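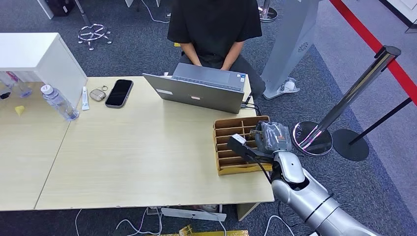

Brekonwood Workshop Forum > Work and Trades > Robots, kit and moaning

Thread: The arm has arrived in packing and I have been made its "buddy"

bench_nine
Eleven years on the small orders bench at Gameck. As of this month I sit across a table from a robot arm that sorts parts into a cardboard divider box, and my job title has the word "buddy" in it. I have a laptop. I have a login for the laptop. When the arm sulks I type a line into a log saying what it was doing when it sulked.

Wages the same, before anyone asks. Back is better. Not sure about the rest of me. Anyone else been through this?

tapegun_tel
Yes, at Lumenta, two years ago. You'll be a data entry clerk by August. I went in knowing how to pack 4,000 different lines and came out knowing how to fill in a dropdown.

Obaidul Akanda
Depends who writes the dropdown, Tel. We had one put in and I asked to write the fault categories myself. They said yes because it saved them a meeting. So ours has "box wrong way round again" as an official code, and the monthly report to head office has a bar chart of it.

tapegun_tel
Lovely. And how many on your bench before and after?

Obaidul Akanda
Five before, three after. One retired, one went to goods in and likes it. I'm not going to pretend it was nothing.

bench_nine
We've been told no job losses "in this phase". I asked how many phases and got a very warm smile.

Bit more on the setup, as a couple of you have messaged. Two desks shoved together, me on one side, divider box on the near right corner, arm coming in from that end.
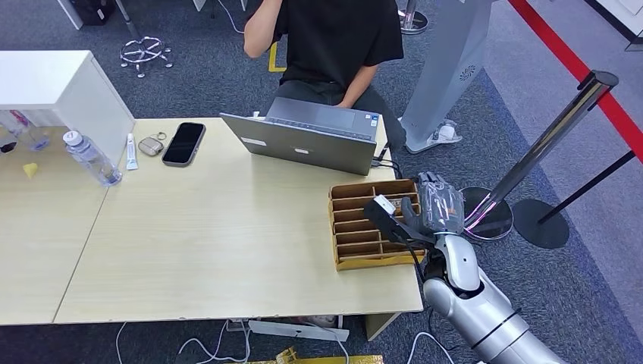
The pairing bench. Hand over the divider box, human at the laptop.

ritacrate
Is that cardboard?? All that money on the arm and the box it's meant to fill is cardboard.

bench_nine
Cardboard costs 50p and you can bin it when it gets squashed. Rizal Sembiring, our shift lead, put in for plastic trays and was asked for a business case.

Nahom Wako
What's the speed like? Ours was sold to us at 77 picks an hour. I could do that with a cup of tea in one hand, and did.

bench_nine
Ours managed 40 on a good hour last week. I'm quicker. I am also, as was pointed out to me in a meeting, not available at three in the morning. I said I'd never been asked. Went a bit quiet after that.

ritacrate
Careful, they'll ask.

Haziq_G
Going to disagree with the general gloom. I had tendonitis in both wrists from that sort of bench. Doing the same pinch and drop all day is rotten work and I don't miss it. What I'd push for is training you can take with you. I got mine through Ulia, evening course, firm paid half after I nagged. Now I set the positions up myself and the engineer gets phoned when something's properly broken.

tapegun_tel
Good for you, and I mean it, but that's one of you. How many on your shift got the course?

Haziq_G
Two. Fair point.

Nahom Wako
The thing I noticed was the talking. On the old bench we talked all day, absolute rubbish mostly. Sat with a laptop and an arm you don't chat. Took me months to work out why I was going home in a mood.

bench_nine
Oh that's it. I've been telling it the football scores. Dimas Pelupessy from maintenance heard me and now says good morning to it as well, so at least there's two of us.

Obaidul Akanda
Ask for the bench to be moved nearer the others. We did. It was a morning's work and some longer cables.

bench_nine
Will raise it Monday. Does anyone have the wording of what they sent in? Mine keeps coming out sarcastic.

Obaidul Akanda
I'll dig it out tonight. It was four lines and one of them was the date.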